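Robot Rules: How People and Robot Arms Share a Room

A robot arm is a machine that can reach, turn and pick things up. Some arms build cars. Others do small jobs, such as putting dishes in a rack. Whatever the job is, a robot arm needs rules, and so do the people near it.

Who makes the rules?

Some rules are called standards. A standard is a set of instructions that many people have agreed on. It says how a machine should be built and tested so that it is safe to use. A workshop can add its own rules too. The robot workshop in Brallunton has 22 of them, printed on a big card by the door.

Rule 1: Get the table ready first

Before the arm is switched on, a person checks the table. Only the things needed for the job may stay there. Pens, cups and phones go on a shelf. The robot does not know that a cup is special to someone. It may bump it or try to move it.

For a plate job, the plates and the rack are set out and everything else is put away. The rack stands on one side, with space left on the table for the arm to work.

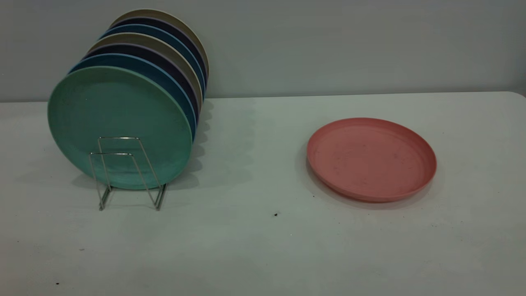
Stamport wrote in to ask why a person can't just move a plate a little while the arm is working, if they are quick. The answer is that the arm can be quicker. It may also start moving without any warning, even when it has been still for a while. If a plate is in the wrong place, stop the robot first and then move the plate.

Rule 2: Know where the arm can reach

Every arm has a reach. That is how far it can stretch in all directions. At Brallunton, the longest arm reaches 800 millimeters from its base. Yellow tape on the floor shows where people must stand. The tape is 300 millimeters farther out than the arm can go, so there is room to spare.

Rule 3: Go slowly near people

A fast arm can hit hard. A slow arm gives people time to step back. When someone is learning to use the robot, the speed is turned down low. It stays low until the teacher says it can change.

Rule 4: Hold things gently

The part at the end of an arm that holds things is called a gripper. Many grippers have fingers. If the fingers squeeze too hard, a plate can crack. If they squeeze too little, the plate can fall. Workers test the grip on one plate before they run the whole job.

Fingers can also pinch people. Keep your hands away from a gripper, even if it looks still.

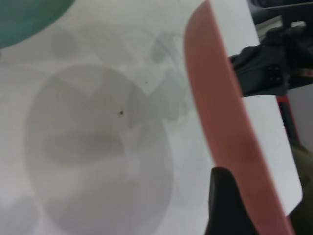 Rule 5: Know the stop button

A robot work area should have an emergency stop button that is easy to reach. It is usually big and red. Anyone may press it if something looks wrong. You will not be in trouble for pressing it by mistake. The robot must not start again until a grown-up has checked the area and reset it.

Rule 6: Write it down

When something goes wrong, even something small, it goes in the logbook. A dropped plate counts. So does a strange noise. The people in charge read the logbook each January and change the rules if they need to.

Words to know

Gripper: the part of a robot that holds things.
Reach: how far an arm can stretch.
Reset: to make a machine ready to start again.
Standard: a set of instructions many people agree to follow.

Page last checked 14/11/2024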